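最終更新:2024-09-27
この記事は2分で読めます

ロボットの予算って、本体の値段だけ見て決めると痛い目にあうんですよね。わたしがまさにそれでした!7月に清掃作業の自動化を任されて、予算は500万円。Duseroのアームが497万円で、「おお、ぴったり収まった」と喜んでいたんです。残りは3万円(笑)。

ところが、動きを教えるためのデータ集めにもお金がかかる。手に着ける計測具、USBハブ、ケーブル、それにスプレーボトルやクロスといった小物まで、見積書には一行もありませんでした。

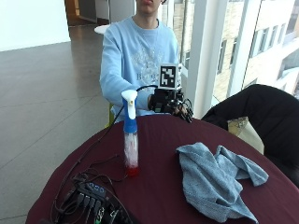 計測具は買うべき?借りるべき?
作業の種類が決まるまでは借りるのがおすすめです。うちはSusixから月50万円で借りて、手順が固まってから購入の見積もりを取りました。

結局、アームはPrumerの小型機に変えて、浮いた分を6か月分の収録費に回しました。社内では「本体が小さくなった」とがっかりされましたけど、拭き掃除ならリーチは足りるんです。保守契約はまだ交渉中で、来期の申請書とにらめっこしています。

コメント
・うちもケーブル代で稟議を出し直しました……。
・Cairnsの機種も検討されましたか?
・保守契約の続報、待ってます!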